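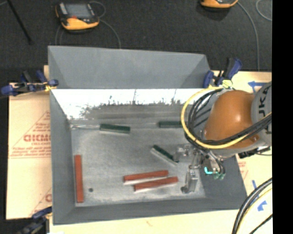 Figure 1. The picking cell, with red and green bars in the metal bin.

Looking After the Bin Picking Cell: Project Report
Asger Egilsson, with Troels Ravn
Workshop project, spring term

1. How we came to have this project

When we were handed the list of projects in the winter, most of our class went for the ones where you build something new, and I must admit that Troels and I had our eye on one of those as well. We were late with our form and got the picking cell in the Hernholm workshop, which already existed and which had a reputation for being moody. Our supervisor, Mrs Lauritsen, told us the job was to get it set up properly, keep it going until the end of May and write down what we did so that the next pair would have an easier time of it. I'm very glad now that we were late with that form!

The task of the cell is easy to explain to your grandmother (I tried, and she followed all of it). Bars lie in a bin in any old direction, and the robot has to find one, take hold of it with its fingers and lift it out. Our bars come in two colours, red and dark green, each with a paler side, and that paler side gave us more trouble than everything else together, as you will read in section 4.

2. Fixing the bin

The bin is a grey metal one with sloping sides, and it stands on boards over the carpet. In our first week it stood there with no fixing at all. Every time the fingers brushed a wall the bin crept a little, and by lunch the positions we had taught in the morning were wrong. We spent two whole afternoons looking for a fault in the program before Troels put his hand on the rim and felt it slide.

We now hold it with blue and black clamps at the corners. Our way of doing it, after some trial and error, goes like this:

Set the bin against the pencil line on the board, and close the clamps lightly, far side first.
Press down on each corner in turn and feel for rocking.
Tighten the clamps a bit at a time, going back and forth between them, as you would with the nuts on a car wheel.
Move the arm slowly to every corner of the bin with the fingers open, one person at the controls and the other watching the clamp handles.

That last step came in after we had tightened a clamp with its handle pointing inwards and the wrist gave it a good knock. There was no damage, but it made a noise that brought people in from the corridor. Handles point away from the bin now.

We also put blue tape on the right-hand board. Please leave it where it is, even if it looks like something that ought to be tidied up.

3. Cables

The yellow cable and the bundle of black ones go round the orange part of the arm in a big loop, and the size of that loop matters a good deal. If it is too tight, the cables pull when the wrist turns all the way over. If it is too slack, they hang down and catch on the rim of the bin. We made ours too tight first and then, being careful people, far too slack. The setting we kept was found by turning the wrist slowly to both ends of its travel and letting out a little cable each time it went stiff.

Every morning before starting we run a hand along the loop with the power off and feel for flat spots or nicks. We found one worn place on the outer sleeve in the middle of the project and wrapped it, and I have marked it in the logbook so that it can be watched. The tube fittings at the tool get a look as well. One of them had worked loose, and the fingers closed so lazily that we had blamed the program (again).

4. The bright wall

The inside of the far wall catches the light and goes quite white, while the bottom of the bin is dull and scuffed. A green bar lying close along that wall, with its pale side showing, was hard for our program to tell from the wall itself, and the arm would go politely to the wrong place. Red bars out in the middle hardly ever bothered it.

We tried three things. Wiping the wall made it shine more, so that was a step backwards. Turning the lamp helped in the afternoon and hurt in the morning. In the end we set the program to look for the coloured top of a bar and leave the pale side out of it, and that is how it runs today.

For our test we made 70 attempts before the change and 70 after it, with the bars mixed up by hand between tries. The cell managed 56 the first time and 60 the second. I had hoped for more, I will say that freely, and Troels had bet me a cinnamon bun that we would pass 65, so at least I got a bun out of it. Most of the misses that were left came from two bars lying close together, where the finger has hardly any room to get down between them.

5. For the next pair

The logbook is in the drawer under the Bronon label, and the spare finger pads are in the same place. Check the clamps in the morning and again after lunch. If the picks begin to drift, try the bin with your hand before you open the program. We would have liked to try a matt coating on the far wall, and Mrs Lauritsen has said yes to it, but the tin came too late for us and is still unopened on the shelf by the door.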